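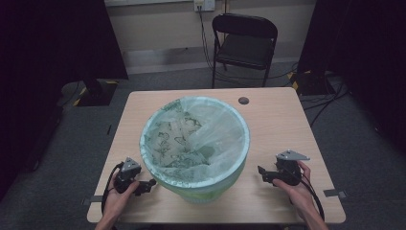
Work out the budget for a pair of hand-held grippers from the task backwards, starting with one job you want done many times over. Write that job down in a single line, then list everything that has to be on or near the table for it. Handling a lined waste bin is a fair test of a list. The two grippers are the costly lines, but each has its own cable running off the front of the table, and there is also the bin, the liner and the crumpled paper inside it. Small things like these get left off the first draft and bought later at full price.

What to put in the plan

1. Grippers. Ask for a price per pair and a price for spare fingers. We had quotes from Jostesen and Hitico, and only Jostesen listed the fingers separately. Order 2 spare sets with the first pair.

2. Cables. Measure from the table to the computer along the floor, then add the height of the table and enough slack for both arms to reach the far side. Price one spare for each hand.

3. Table and clamps. A plain table will do if it doesn't rock. Check the thickness of the top before ordering clamps - ours cost 538 with delivery, and the first set had to go back.

4. Consumables. Bin liners, paper, tape. Work out a week's use and multiply it up. Put this on its own line so it can be topped up without a new request.

5. Setting-up time. Allow 7 working days between delivery and the first proper session. Raffaele Grasso, who does our ordering, books this before he places the order.

Setting the ceiling

Add up the lines and keep a tenth back for repairs. If your limit is 3000 and the total goes over, cut the furniture first and the spares last. Gourlay will hire out tables and folding chairs by the month, so compare that with buying.

Send the list to your supplier in one go and ask for delivery to be shown separately. Flullora's quotes run out at the end of June, so check the date on yours before you send it for approval.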